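Obituary Desk Digitization: Progress Report for November

We're past the halfway mark on the notices, and I'm happy to say the work has been a pleasure nearly all the way through. When you agreed to fund the project, the county's death notices sat in bound newspapers, funeral home card files and a stack of church bulletins with no index to any of it. As of this month, 560 notices have been transcribed, checked against the original page and put online where families can search them.

The target for this period was 600. We fell short by 40, and all of those are from the Oreck Funeral Home cards, where the ink has faded badly on the earliest drawer. I would sooner read them slowly than guess at a maiden name. They're scanned already, so only the typing is left.

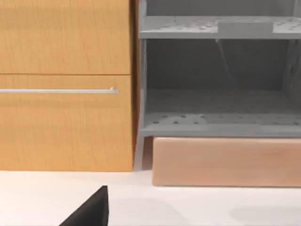

The church bulletins went much faster than I planned for. Most of them were typed, and whoever wrote them had a wonderful ear for detail! One woman's notice gives her pie crust recipe in full. Another man is remembered for walking to the feed store every morning with a dog that belonged to the neighbors. We've kept all of that in the transcriptions, word for word, with the old spellings left alone.

Names gave us our biggest technical headache. The Þórarinsdóttir family appears in the newspapers under 3 different spellings, sometimes two of them in the same notice, and the first version of our search couldn't connect them. It can now. Type any of the spellings and you get the whole family, sisters and cousins included, with a note showing how the name was printed each time. A granddaughter wrote to us the same evening it went live, and she has since sent in married names for two aunts we had lost track of. 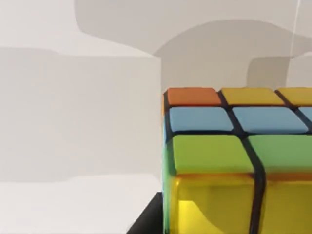
Report by Ihor Hrynyshyn, Project Lead
Protum Community Obituary Archive

Corrections from families have become the part of the job I look forward to most. We received 74 this period through the online form, and every one has been answered. Most are small things (a middle initial, a town, the order of the children), but a few filled in whole chapters: military service, a first marriage, a brother who moved west and was left out of the paper. We don't change the transcription itself when a correction comes in. The family's note goes underneath it, signed and dated, so a reader can see both.

Spending is on plan. The scanning line came in a little under, and with your approval I'd like to move what's left to the typing of the Oreck cards. The hosting agreement with Volar has been renewed on the same terms.

For the next period:

Finish the 40 outstanding Oreck cards.
Start on the evening paper, which ran longer notices and often a portrait.
Add a page explaining how to ask for a living relative's address to be removed.
Hold an open afternoon at the library, 2 p.m. to 5 p.m., for anyone who wants to bring in clippings.

One request. The evening paper volumes are tightly bound and a few spines are already cracked. Could we talk about a book cradle before we open them? I have a quote in hand and can send it over whenever it suits you.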